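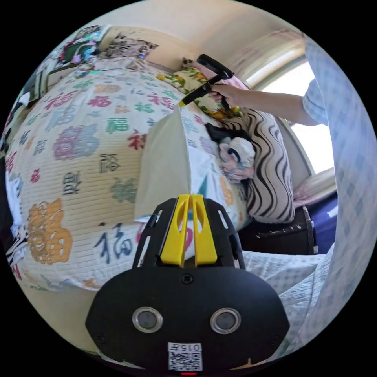

Laundry on the Bed: your questions, my answers

We use cookies to remember your preferences. By staying on this page you accept them. OK | Settings

I get a lot of mail about folding (more than I ever got about cooking, and I wrote about cooking for years!), so I've put the ones that keep coming back on one page. Last touched up 12 December 2023.

Why do you fold on the bed and not on a table?

My table is always covered in stuff. The bed is big, it's the right height if I kneel, and I can't go to sleep until the pile is gone, which is the only deadline I respect. If your back complains, sit on the edge and pull things toward you.

Do you strip the bed first?

No, but I do make it. Pull the cover tight and smooth it with your forearm. A shirt laid on a lumpy quilt picks up every lump and then you fold the lumps in.

Isn't a busy bedspread distracting?

I like it, to be honest! Big lucky characters all over, 福 in red and pink and green — it cheers up a boring job. White shirts show up fine against it. Small socks are another story, so I match those on a pillow.

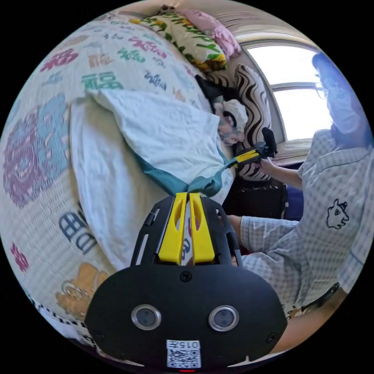 Wellbridge Home Letter, No. 159

Leaves, zebra stripes, plain pink... do you ever match your pillows?

Never on purpose. I buy covers one at a time when I see one I like, and the Cluvley shop lets you do that. If you want it calmer, keep the loud print on the bedspread and go plain on top. I'd miss the stripes, though.

What gets folded first?

Big things. Blankets and anything you'd wear as a layer go to the foot of the bed straight away, because otherwise they sit on top of the small stuff and you keep digging. Then T-shirts, then pajamas, then whatever is left (it's always one sock).

How do I fold a T-shirt with raglan sleeves? They never line up.

They don't have a shoulder seam to follow, that's why. Lay the shirt flat, smooth the body down from the collar, and let the sleeves go where they want. Fold each side in from halfway along the collar, lay the sleeve straight down the back, then bring the hem up. Use the collar as your center and forget about the colored seams — they slant and they will lie to you.

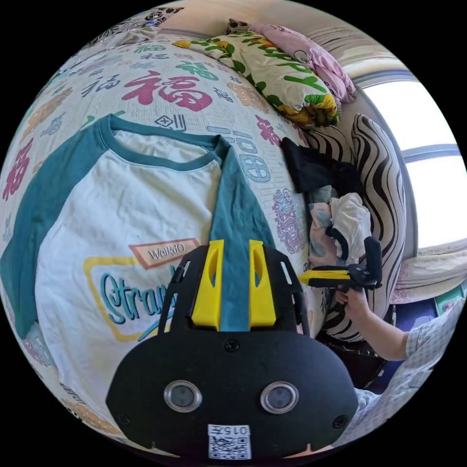

White tee with teal collar and sleeves, laid out flat on the 福 sheet.

Will folding crack the print on the front?

A hard crease right across thick lettering can, over time. I fold in thirds so the picture lands in the middle panel, or I roll it loosely.

Do I need a folding board?

I had a Wanilitz one and gave it away in July. It's good for kids who want every shirt the same size. For me it was one more thing to store.

What about the pile by the wall?

Every bed has one. Mine gets sorted on Sunday.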